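Foniton hand grippers, worth the money?

kjell_s
Has anyone here bought the Foniton pair? The seller wants 3698 kronor for two, plus a monthly fee for the software. The pitch is that you do chores with them at home, and the recordings teach a robot arm to do the same. Sounds like paying to do my own laundry.

M-B Viklund
We've had a set on trial since 13th June. The build is decent. Blue pads on the fingers, bolts you can get at with an ordinary key. My complaint is with the claims. The brochure says "handles any household fabric", and I can't find a word on how they tested that.

Clothes are where I'd push any seller hardest. A mug has one shape. A shirt in a heap has no shape at all, and you have to find an edge before you can do anything useful with it. 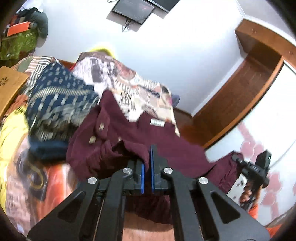
I gave it 60 garments over a weekend. Picking up a fold is fine. Buttons and collars are slow, and my thumb ached by the end. The software then threw out 11 of the recordings and wouldn't say why.

dallow_sigrun
11 out of 60 isn't bad. We lost more than that with the Ilie kit and it cost twice as much. I think you're being hard on them.

M-B Viklund
I'd agree if it gave a reason. I can't fix what I'm not told about. And you still pay for storage on the rejects, see page two of the terms.

kjell_s
Page two! Thanks, I'd missed that. Does the robot side work, though?

Solveig H
Depends who you ask. The Clenthorpe demo had an arm folding towels very nicely. Same towel every time, same table. I asked to see it do a jumper and was told that was "on the roadmap".

dallow_sigrun
Every firm starts with towels. You need nearly 200 recordings before it's fair to judge.

Solveig H
Then they should print that on the box. I'm not buying on a roadmap.

kjell_s
Going to ask them for a month's loan and the rejection rules in writing. Will post if they reply.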